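Hestis building, ground floor + mezzanine. Walk-through, September, started 7:40 am

**Exits and stairs**

- [x] Front doors open full, closer OK
- [x] Stair treads, nosing tight. Step near the top squeaks, not a safety item
- [ ] Rear exit: sign lit but dim. Swap the battery pack
- [ ] Mezzanine rail: one bracket loose. Tightened by hand, needs a proper wrench

**Fire**

- [x] Extinguishers, all tags current. Tag 1762 is hard to read, reprint
- [x] Pull stations clear
- [ ] Hose cabinet sticks. Same as last time!!
- [ ] Alarm test put off, Flundotau tenants had a call going. Redo after 4 pm

**Electrical**

- [x] Panel cover on, labels mostly readable
- [ ] 84 in clear space wanted along the panel wall per our own house rule, someone parked a pallet there again. Moved it
- [ ] Extension cord run under the mat by reception. Pull it. Not a fix, never was

**Work surfaces and floors**

Wiped and bare is what we ask for at end of shift. Mats flat, no curled corners. Floor by the sink had a slick patch, mopped it, put the cone out. Drain cover seated ok.
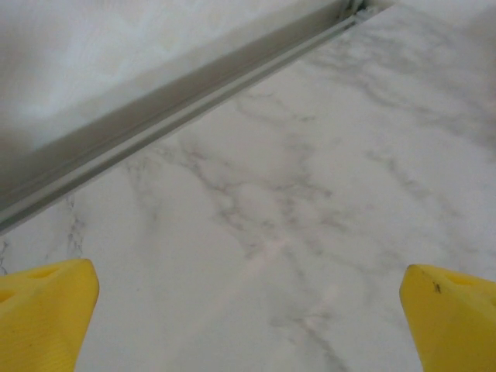

Reply from Insaurralde on the slick patch: they want it listed as a leak, not a spill, because their crew mopped the same spot twice last month and it came back both times. Fine. Changed to leak. Plumber to check the trap and the shutoff valve.

**Chemicals**

- [x] Avomix jugs capped, stored low
- [x] Data sheets in the binder
- [ ] One spray bottle with no label. Dumped per the sheet, bottle tossed
- [ ] Eyewash: ran it, water brown for a bit then clear. Needs to be run more offten

**Storage**

- [x] Shelf load signs up (600 lb)
- [ ] Top shelf, boxes past the lip. Restack
- [ ] Ladder 19, foot pad worn thru. Tagged out, do not use

Still open: rear sign, rail bracket, hose cabinet, alarm test, leak, cord, ladder. Didnt get to the roof hatch, key not on the hook. Will try again before lunch.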